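About Plillau

Plillau is a small evening language school above a tire shop in Dovbridge. We teach grown adults to speak other people's languages well enough to complain about a hotel room. Some of our students go further than that and read novels. We try not to hold it against the others.

We opened with 2 classrooms and a Portuguese class that met in the hallway. The hallway class did better than either of the rooms, a result we have never looked into. These days we have proper doors, a radiator in every room, and evening courses in Portuguese, Welsh, Italian, Korean and beginner's Dutch. Advanced Dutch will run as soon as anyone finishes beginner's Dutch.

How the classes work

Groups are capped at 10. You will talk in the first session, badly, and so will everyone else. We don't use headphones and we don't give out gold stars. There is homework, which we mark, and which people tell us they did on the bus. We can tell.

A term starts in October and another when the snow is mostly gone. Lessons begin at 6:30 in the evening, so you can come straight from work if you don't mind eating a sandwich in front of strangers. Halfway through we stop for coffee, and the coffee break is held in the language you signed up for. The first few weeks are very quiet.
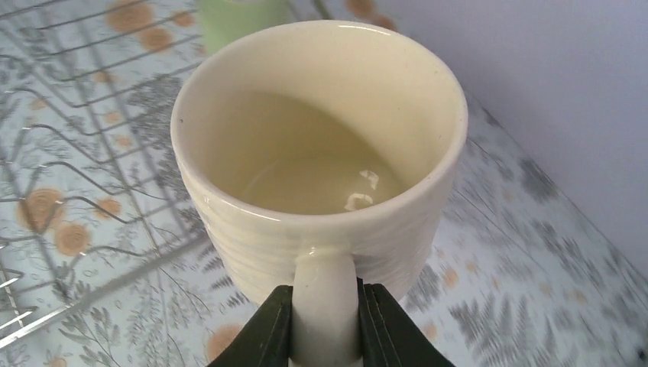 Break time, cream mug, ribbed sides.

If you already know a bit, you can sit our placement chat. It lasts as long as you can keep it going. People who took four years of Italian in high school tend to place themselves higher than we do, and we've learned to break it to them in Italian.

Where the name came from

The school was first called the Govindasamy Institute of Modern Speech, after the founding family, and had stationery to match. Then the family sold the building, kept the stationery, and left us to come up with something by the end of the week. Plillau doesn't mean anything in any language we teach. We've checked. A Welsh student once said it sounded like a sneeze with ambitions, and we put that on a tote bag.

Our textbooks come from Vestell, a two-room publisher across the river whose dialogues are about rent, dentists and lost umbrellas. In Book One a man tries to return a coat for eleven chapters. We won't spoil it.

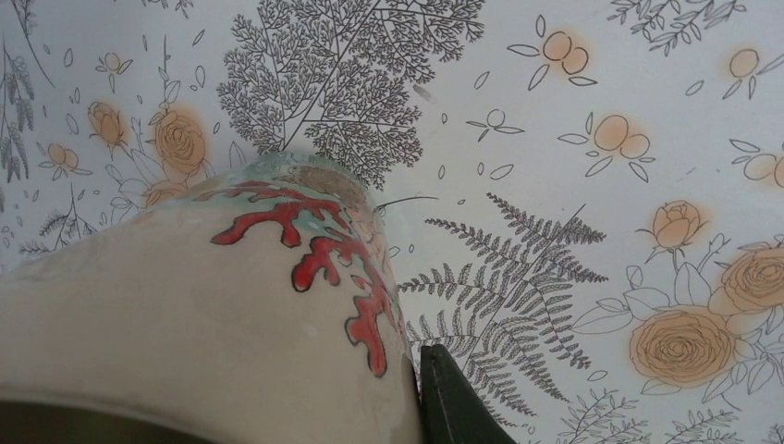 305 words to go. Reading time: less than your coffee

What we're like

The school belongs to the teachers. All of us learned at least one of our languages as adults, so we remember what it is to order soup and receive a bill. We correct people a lot. We're told we do it kindly, mostly by people who are still being corrected.

There are things we don't do. We don't prepare anyone for exams, we don't translate tattoos (too much guilt), and we can't make you fluent in 5 weeks. Several companies say they can, and we wish their students well when they get here.

Visiting

Come up the side stairs and follow the sound of irregular verbs. You can sit in on one lesson free before you pay for anything. Sit near the back if you like. You'll be asked your name and where you live regardless, so have something ready.

The office is open from 4 in the afternoon until the last class leaves. Phone calls are answered in English unless you start in something else, in which case you've only yourself to blame.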